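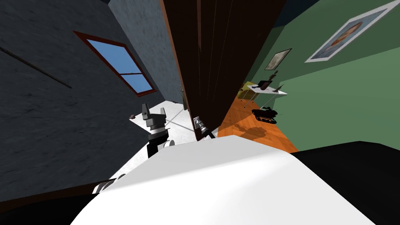

## How do I tell whether a success rate on simulated door opening means anything?

**Posted by drywall_and_dread, August 2026**

I have inherited a set of simulated door episodes from somebody who has since moved on to a job with windows. It's two arms, a hinged wooden door between two rooms, and a policy trained on teleoperated demos. The write-up says the policy succeeded in 797 of 854 trials. That is a lovely number. It is so lovely that I went looking for how "success" was defined, and found one line in a config file: door angle past a threshold at the last step of the episode.

So a robot that opens the door with its hand gets a point. A robot that falls against the door with its shoulder gets the same point. I have replayed a few and I suspect shoulders are doing a lot of the work.

What I'd like to know:

- Is there a standard way to score the contact as well as the outcome?
- Do I have to rerun everything, or can I rescore from the logs? I have joint states and the head and wrist views. I don't have contact forces, because that would have been convenient.
- Does the stuff in the second room matter? There's a table, some pictures and a toy tank in there, and the task never mentions any of it.

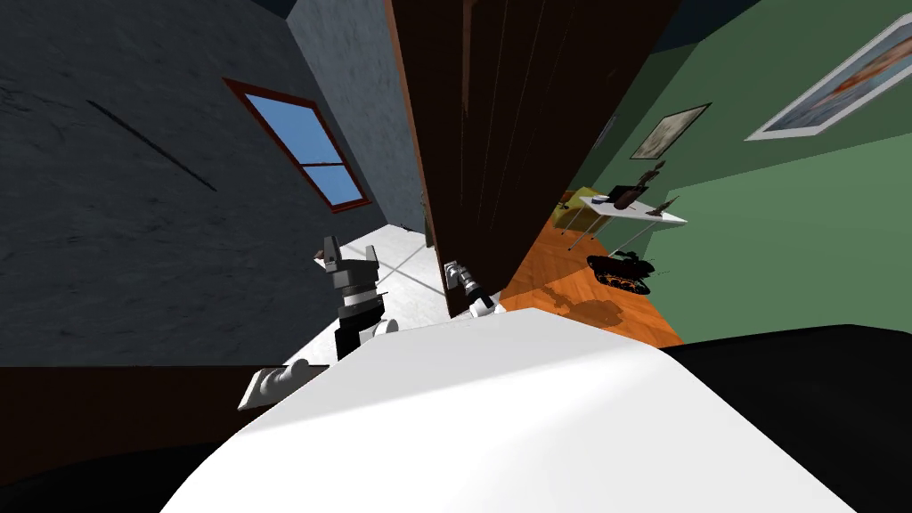

*Head view from one of the episodes, with both grippers on the near side of the picture and the door between the rooms.*

I'm supposed to present this to people who will ask, and "the door did end up open" has a limited shelf life.

---

**Yuxi Jiang**

You can rescore from logs. We did this on the Kisent door set, 1841 episodes, and it took less time than arguing over whether to do it.

Your simulator is deterministic enough if you saved the seed and the initial state. Play the recorded joint commands back with contact logging switched on. Check that the replayed door angle matches the stored one, throw out the episodes that drift, and report how many you threw out. Please do the last part. I have reviewed papers where the drifted episodes left quietly in the night.

Then split success into stages:

1. A fingertip touches the handle or the door's edge.
2. The door moves while a fingertip is in contact.
3. No other link touches the door before the threshold angle.
4. The angle is still past the threshold at the end.

Report each stage separately. When we did it, stage 4 looked wonderful and stage 3 looked like a bar fight. The policy had learned that a forearm is also a tool, and given the old metric you can't really blame it.

As for the second room, move the furniture and find out. Shift the table, swap the pictures, take the tank away, and leave the door alone. If the rate drops, your policy has been navigating by tank.

---

**gripperless_in_january**

just use more seeds. 3 was enough for us and the reviewers were fine with it

---

**Wenjie Xiong**

Yuxi's stages are good and I'd start there. More seeds will give you a tighter estimate of the wrong thing.

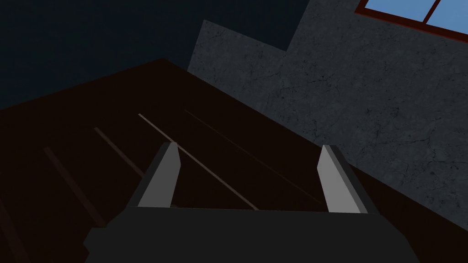 Wrist views are the part I would add, if you have them for every episode. Contact logs tell you that two bodies touched, and they are silent on whether the gripper was anywhere sensible when it happened. A wrist view settles some of that quickly. Take a moment with the fingers spread wide and only dark planked wood showing in the gap: whatever else that arm is up to, it has no handle between its fingers, and I would not let that timestep count toward a grasp. On the Brornlow benchmark we had two people label the wrist view at first contact as "fingers on target," "fingers elsewhere," or "can't tell," without showing them the outcome. Keep "can't tell." It fills up faster than you'd like, and squeezing those cases into the other two bins is how we got our first, much nicer table.

Also look at where the head points. If your head view is tilted as steeply as the one you posted, compare it with the training demos before blaming the policy for anything. Ours had a torso lean that never appeared in the demos, and we spent most of January tuning a network that was being asked to work sideways.

On presenting it: show the old number, show the staged numbers under it, and say which definition you're using from now on. There will be some sighing.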